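12 min read
Shares 27 · Comments 19

4. Slow cooking as a household habit: what the diaries show

4.1 Who kept a diary and for how long

23 households in Girngate kept a food diary through July. One page per day, free text, plus a box for salt and a box for fat. Four dropped out in the first week (two moved, one lost the diary, one just stopped). That leaves 19. All of them owned a slow cooker before the study and said at sign-up that they used it at least twice a week. Diary use turned out lower than that in most homes. More on this in 4.3.

Diaries were coded by hand by Mieke Dewulf, then a second pass by the present author. Disagreements mostly over what counts as "one pot." A roast with salsa poured over it, yes. A roast shredded and finished in a skillet, we went back and forth and ended up coding it as one pot, finished elsewhere. Bread served on the side ignored.

4.2 Length of recipe and what gets swapped

Households picked recipes from a printed pack (the Tokov pack, see section 3). Each recipe came in a short form, five or six ingredients, and a long form, usually eleven and up. Same dish, same cut of meat, same cook time. The short form won easily. That was expected. What was not expected is how much people added back in. Cumin, a can of green chiles, half an onion that was going soft. One diary entry for the pot roast reads "did the 5 thing version + garlic + the rest of the peppers + beef broth cube," which is closer to the long form than the short.

Swaps went the other way in the long form. People left things out. Fresh herbs first, then wine, then anything that had to be browned seperately. Browning the meat before it goes in the pot was skipped more than any other step, and the people who skipped it did not rate the dish any lower on the day. They did rate the leftovers lower. We have no good explanation. Might be texture, might be that the leftovers were eaten by a different person at lunch.

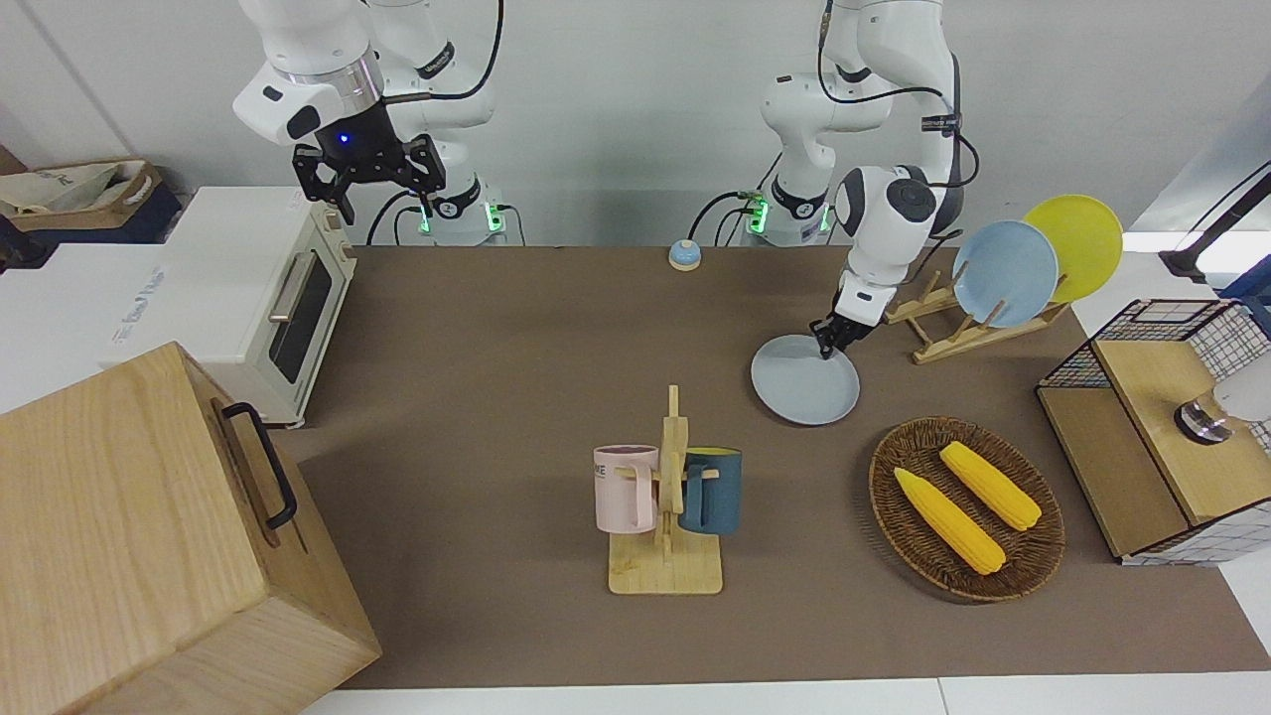
Figure 4(a). Plate held by its rim over a brown table.

Low-carb labels deserve a word. The pack marked some recipes as low in carbs, on the theory that this would push people toward them. No clear effect. Several households cooked the marked recipes and served them over rice or with tortillas. When asked later, most had not noticed the label, one had and thought it was a price code. Salsa choice mattered more to the final sugar content than anything on the label did. Jarred salsas differ a lot. We told people to read the back of the jar. Two diaries mention doing so.

Salt box: filled in on most days, but "some" and "usual" are the most common entries, so not much use. Fat box same problem. Drop both next time, or hand out a measuring spoon with the diary.

4.3 Timing

Start times cluster early, before people leave for work. A smaller group starts at noon and cooks on high. The noon group had more failed meals by their own report: tough meat, dry edges, sauce too thin. Chuck roast on high for four hours is not enough in the cookers these homes had, at least not for a cut the size given in the pack. Van Acker, the local butcher that supplied the meat, had already said as much when we placed the order and we should of listened. The pack now gives only a low setting for chuck.

Lid lifting. Everyone does it. The diary did not ask, but it comes up in the free text over and over, mostly late afternoon, mostly to taste the sauce. Worth a proper question in any follow-up.

Regarding the gap between claimed and real use (4.1): heat. July was warm and several households wrote that they would not run the cooker all day in a small kitchen. One put it out on the back porch. A winter round would probably close the gap, so the low use here should not be read as people losing interest.
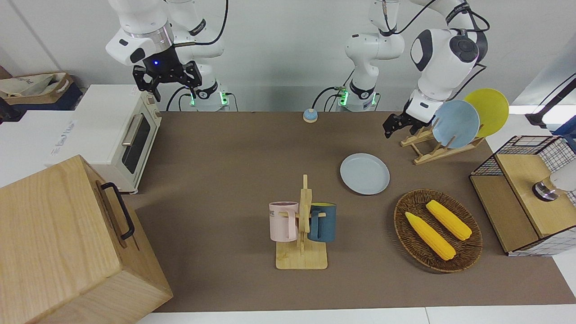
Figure 4(b). Dish rack with standing plates; service bell at the back of the table.

4.4 Leftovers and cost

Leftovers were the reason most often given for cooking a big roast at all. Usual path: dinner, then tacos or a salad bowl the next day, then either the freezer or the trash. Freezing was rare in homes with children. Notes in the margin suggest there was simply nothing left.

Shopping was tracked through receipts, 975 in total, matched to diary days where the store and items made it possible. Receipts from the Skeltier market stalls were handwritten and often just a sum, so meat bought there is under-counted in the cost table. Beef was the largest single cost on slow cooker days. Pork shoulder came out cheaper per serving and was rated nearly as high, but few households switched after trying it. "Not a roast" was the comment from one. Fair enough.

Cost of running the cooker itself left out. We didn't have meters in the homes and the wattage on the base label is a poor guide to what a cooker draws over eight hours on low. Comparison with oven roasting is taken up in section 5, with the same households and the same cuts.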